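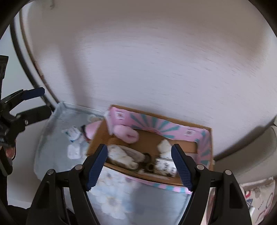 Ostrowski Gromermont Tape Echo Pedal

Item no. 182
Condition: New
Availability: In stock, ships from our shop

Overview

The Gromermont is a compact echo pedal for guitar, electric piano and synthesizer. It models a worn tape machine, with the soft top end and slight pitch drift that players of ambient and improvised music tend to look for. Ostrowski builds it as a mono input, stereo output unit, so it works with a single amp or with two.

Delay time runs from 10 to 400 milliseconds. That covers slapback, short doubling and medium echoes. For long loops or multi-second repeats, look at the Banow looper instead. The two pedals work well together, with the Gromermont placed first in the chain.

Controls

Time sets the gap between repeats. Turning it while repeats are sounding bends their pitch, as it would on a tape machine.

Repeats sets the number of echoes. Past three o'clock the pedal begins to feed back on itself. The level is limited internally, but turn your amp down before you try it the first time.

Wear rolls off the treble and adds drift. At minimum the echoes are close to the dry sound. At maximum they are dark and noticeably unsteady.

Mix sets the balance of dry and echo signal. Fully clockwise is echo only, for use in a mixer send.

Hold is the left footswitch. Keep it down to freeze the current repeats and play over them. Let go and they fade at the rate set by Repeats.

Bypass is the right footswitch. A small switch on the back selects whether the repeats ring out or stop when the pedal is turned off.

Specifications

Input: one 1/4 inch mono
Outputs: two 1/4 inch mono (use Left for mono operation)
Expression input: 1/4 inch TRS, assignable to Time or Wear
Power: 9 volt DC, center negative, 400 mA
Battery operation: no
Dry signal path: analog
Enclosure: aluminum, dark green

Supplied with the pedal

Printed manual
Four stick-on rubber feet
Power supply not included

Notes on use

The pedal accepts instrument or line level. With a synthesizer or audio interface, set the level switch on the back to Line. If you hear distortion on loud notes even with Mix turned down, this switch is the first thing to check.

Use an isolated power outlet where possible. On a shared daisy chain the Gromermont can pick up a faint whine from other digital pedals.

Firmware

Units sold since June have firmware 10 installed. It adds the expression assignment for Wear and fixes a click when Hold was released at very short delay times. Older units can be updated by us at no charge. Contact the shop before sending anything in.

Related items

Banow looper, stereo
Anarov expression pedal, TRS
Anarov isolated power supply, 9 volt

Shipping and returns

Orders placed before noon on a working day go out the same day. Returns are accepted within 30 days if the pedal is in the condition it was sent and the rubber feet have not been attached. The warranty is two years from the date of purchase and passes to a second owner with the original receipt.

Page updated October 2024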